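Plimside Help Desk
Ticket 356
Subject: Toy banana from the Girari fruit set, peel does not close
Opened by: Silvia Danko
Assigned to: Přemysl Matoušek
Status: Waiting for customer

Silvia Danko, Monday, 9:10
Good morning. I am writing for the playroom at Stistholm. We have the Girari play fruit set and I have a problem with the banana. It has a peel that should go up and down, and the children like to open it before they "eat". Now one part of the peel stays up and I can't bring it back to the body. The other fruits in the set are fine. I tried to press the peel with my thumb for one minute, but when I let go it stands up again. Is it broken, or do I do something wrong?

Přemysl Matoušek, Monday, 10:25
Hello Silvia, thank you for your message. Please tell me three things. Is there a crack at the place where the peel starts? Was the banana washed in a machine or by hand? Was it stored under something heavy? A picture of the peel would also help me.

Silvia Danko, Monday, 11:40
I don't see a crack, but the fold is deep and my eyes are not so good for small things. We wash all the toys by hand, in warm water with a little soap. About the storage I must admit that the fruits were in the bottom of the big box for the whole of December, with the Pascual building blocks on top. The picture is attached. 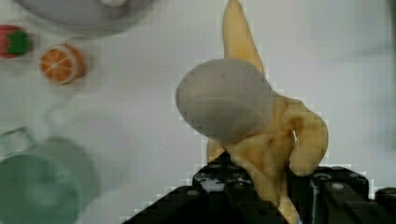

Issue 5

Přemysl Matoušek, Monday, 13:05
Thank you, the picture is useful. The long narrow piece of peel points straight up, and the thick piece on the right is curled back on itself with a small crease. The brownish color in the creases is not a reason to worry for me. I can't see the place where the upright piece meets the body, so I can't say if there is a crack. Please check it with a finger nail, very softly.

If you feel no crack, please try this:

1. Fill a bowl with warm water from the tap. Do not use boiling water.
2. Put the banana in the water for 5 minutes.
3. Dry it with a towel and fold the thick piece down first, then the narrow one.
4. Put a wide cloth band around it. A rubber band can leave a mark.
5. Leave it until the next morning.

Silvia Danko, Monday, 15:30
I checked with the nail and I feel no crack. I did steps 1 to 4 in the kitchen. The thick piece went down easily. The narrow one is more stubborn, but under the band it stays. I put the banana on the shelf above the sink, where the children don't reach.

Přemysl Matoušek, Monday, 15:50
Very good. Please write to me when you have taken off the band. If the narrow piece stands up again, I will ask the warehouse for a single banana, so you don't need to send back the whole set. I keep the ticket open.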